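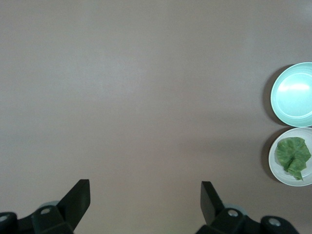 When can people use the new shared lunch tables at Korkalley?

From noon to 2 on weekdays, and on Saturday mornings while the market is open.

The Korkalley community hall opened its lunch room on 2023-10-14, with plates laid out for anyone who wanted to stop and eat. Diners pick up salad and bread at the counter and carry it to a table themselves. Tables are not reserved.

The room was used for storage until May, when the hall's manager, Darcy Ngata, had the shelving taken out and the walls painted. The dishes came from Tipoki, a restaurant on Dredwood Street that closed last winter. The hall paid $720 for the lot, and the colors are mixed – pale green, white and a few others.

"We didn't go looking for a matching set," Ngata said. "They stack, they wash well, and people can tell which plate is theirs."

Salad greens will come from local growers for as long as the season allows. Cook Sandro Greco said the menu will stay small at first, with 2 hot dishes a day and a plate of leaves on the side. Soup will be added when the second burner is repaired.

Diners are asked to scrape their plates and leave them on the cart by the kitchen door. Cups go on the lower shelf. Children are welcome – high chairs are kept in the hallway closet, and staff can bring one out.

Lunch orders for groups should be placed with the hall office in Room 914 by noon the day before.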